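Accueil Essais Cuisine Rangement Entretien Archives Contact

Cultolora Durnska : le bac à compost d'intérieur qui promet beaucoup

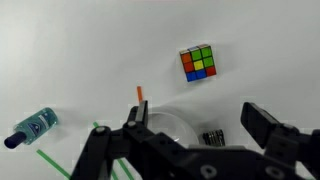 Par Diệp Lại
Mis à jour en janvier | Rubrique Entretien

Il faut se méfier d'un produit dont la notice parle de « révolution du geste » avant d'indiquer la contenance. Le Durnska de Cultolora est un bac à compost pour appartement, avec couvercle à filtre, robinet de vidange et sachet d'activateur fourni. Le fabricant annonce un compost utilisable en 14 jours. J'ai gardé le mien bien plus longtemps que cela et je n'ai toujours rien mis dans mes pots de basilic.

Commençons par ce que la fiche appelle du compost. En lisant la page 5 du livret (en petits caractères, sous le tableau des déchets acceptés), on apprend que la matière obtenue doit encore « mûrir en terre ». Autrement dit, on produit des épluchures fermentées qu'il faut ensuite enterrer quelque part. Très bien pour qui a un jardin. Les gens qui ont un jardin ont en général déjà un tas au fond, derrière la haie, et il ne leur a rien coûté.

Caractéristiques annoncées

Marque : Cultolora
Modèle : Durnska
Prix conseillé : 60 euros
Garantie : 5 ans, hors filtre, joint et robinet
Filtre : charbon, à remplacer
Activateur : un sachet Imasus inclus

Relisez la ligne de la garantie. Le filtre, le joint et le robinet sont les seules pièces susceptibles de lâcher. Reste donc un seau en plastique garanti contre sa propre disparition.

À l'usage

Le couvercle ferme bien, je le reconnais. Il faut appuyer des deux mains jusqu'au déclic, ce qui est pénible quand on arrive avec une planche pleine de fanes, mais l'odeur reste dedans. Tant qu'on n'ouvre pas. À l'ouverture, comptez sur un parfum de cidre tourné, que la marque qualifie de « note végétale ». Mes voisins de palier ont employé d'autres mots.

Le robinet sert à tirer le jus, à diluer ensuite pour l'arrosage. Il est placé un peu trop haut : il reste toujours un fond de liquide que l'on ne récupère qu'en penchant tout le bac au-dessus de l'évier. J'ai fini par glisser une cale en bois à l'arrière. On s'étonne qu'à ce prix la cale ne soit pas comprise, ou le fond simplement incliné.

Quant à l'activateur, j'ai fait deux remplissages, l'un avec le sachet Imasus, l'autre avec du son de blé et un reste d'activateur acheté en vrac. Je n'ai pas vu de différence. Ce n'est pas une expérience de laboratoire et je ne prétends pas le contraire, mais Cultolora n'en publie pas davantage, et la recharge est vendue comme indispensable.

Face au Swai

Le Swai, que j'avais essayé l'automne dernier, est moins joli. Son couvercle se visse, son robinet descend jusqu'en bas et son filtre se lave. Il ne promet pas de délai. Pour une cuisine où le bac reste sous l'évier, je ne vois pas ce que le Durnska apporte de plus, sinon trois coloris.

Pour qui ?

Si un jardin partagé accepte vos seaux et que l'esthétique compte pour vous, pourquoi pas, en promotion. Pour un studio sans balcon, gardez votre argent et renseignez-vous sur les bornes de collecte du quartier. Vérifiez aussi le prix des recharges avant de commander : il ne figure pas sur l'emballage.

Commentaires

Mirabelle44
Même souci de robinet chez moi. Le SAV m'a répondu que c'était « conforme ». La cale, je n'y avais pas pensé, merci.

jp_du_potager
Vous êtes dur. Le mien tourne très bien, à condition de couper les morceaux vraiment petits et de tasser. Par contre oui, l'activateur, je le fais moi-même.

Odile R.
Est-ce que le filtre du Swai rentre dans le couvercle du Durnska ?

Diệp Lại
@Odile R. Non, j'ai essayé, il flotte. En le recoupant peut-être, mais je ne garantis rien pour les odeurs.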